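Handover

The ad said "robot trainer," and I pictured something with a whistle. What Skorutex wanted was a person to stand at a table and pass a stick from the left hand to the right hand, over and over, with hands that were not hers.

"You're teaching it," said Zlatko Dumitrescu on my first morning. He had a laptop under one arm and a bagel in his mouth, so it took me a second to get it.

"Teaching it what?"

"Dexterity."

I looked at the black metal rack with its slots and its one round hole. I looked at the toy food along the far side of the table. I had taught seventh grade for 14 years and I knew what it was like when somebody used a big word on a Monday kind of morning to get you to sign something. I signed it anyway. It paid better than seventh grade.

The trick was the moment when both grippers had the stick. Let go too early and it dropped. Let go too late and the arms pulled against each other and the software threw out the whole take.
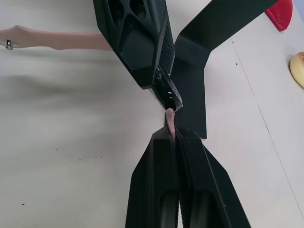 FICTION > SHORT STORIES > WORK

By June I could do it without thinking, and that was when Zlatko started to complain.

"Your takes all look the same," he said.

"You told me to be consistent."

"Consistent, sure. But the model needs variety. Mess up a little. Then recover."

"You want me to mess up on purpose."

"Naturally," he said. "Mess up naturally."

So I learned to fumble. I would come in a bit low, wait, back off, try again. I got good at it. I asked Rania Radwan at the next station whether she thought a machine could learn anything from a person pretending to be clumsy, and she said her last project was called Molari and it had learned to wave at the wall. She didn't seem bitter. She had a kid in daycare and the hours were regular.

The slots were her specialty. Mine was the handover. Between us we made whole episodes, stick to gripper to gripper to rack, and at night a computer somewhere chewed on them. 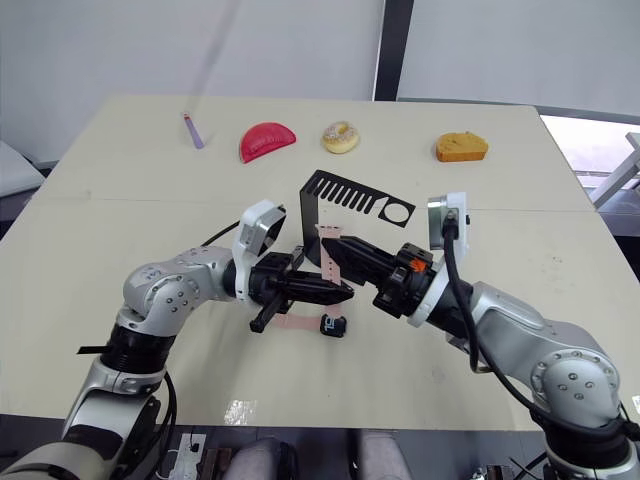
How many examples does a machine need before it can do this alone?

The contract called for 2449 good ones, and the people who wrote the contract did not know either.

That was Saulius Dzene's answer, and I liked him for it. He ran the training side and came downstairs when the charts looked bad. I'd asked him at the coffee machine, expecting a speech.

"Then where did the number come from?" I said.

"A spreadsheet." He stirred for a while. "It was bigger before. Somebody took out the bad takes."

"Were any of mine bad?"

"129," he said, faster than I would have liked. "But those may be useful. We might put them back in."

I thought about that all afternoon. In the classroom, a wrong answer stayed wrong. Upstairs they could decide in September of some other year that it had been right, and I wouldn't hear about it. I passed the stick. I passed the stick again. The donut and the cake sat at the back, and I never once was asked to touch them. Zlatko called them distractors. Rania called them lunch.
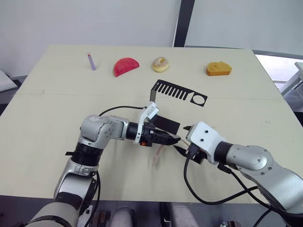

The Visitor

Sanaa Kettani came from Gedum, who were paying for all of it. She wore good boots and asked to see the thing work by itself.

"It's at 80 percent," Zlatko told her.

"Eighty percent of what?"

He told her it was successes, on held-out trials. She asked who held them out. He said he did. She wrote that down, and I stopped pretending to wipe the table.

They put me on a chair off to the side so I wouldn't "influence the demo," as though I might cough and change the outcome. Saulius started the policy. The left arm went over, slowly, the way I go when my shoulder hurts. It came in a bit low. It waited. It backed off and tried again.

"Why did it do that?" Sanaa Kettani said.

"It's correcting itself," said Zlatko. "That's emergent."

"There was nothing to correct. It was lined up fine the first time."

I studied my shoes. I knew that fumble. I had worked on it for most of a week, and it had my little pause in it, the one I used to put in when I wanted to be sure the take counted as natural.

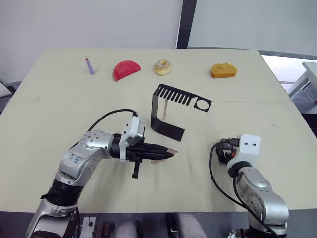
"Run it again," she said, so they ran it again, and it fumbled again in the same spot.

Zlatko talked about the next model, which would be larger. Saulius said nothing and scrolled. After a minute he turned the laptop a few inches in my direction, and I saw a list of takes with my initials beside them.

"Who is that?" Sanaa Kettani asked. She meant me.

"One of our demonstrators," said Zlatko.

"Ankica Dimitrov," I said. "I do the handover."

She came over and held out her hand, and I shook it. She asked me whether I thought it had learned anything. Zlatko was making a face at me over her shoulder.

"It learned to make mistakes where I make them," I said. "I don't know if it knows what the stick is for. I don't know what the stick is for."

She wrote that down too. Then she asked how long until my shift was over, and whether I could show her one done properly. I got up from the chair and Saulius switched the arms back to me.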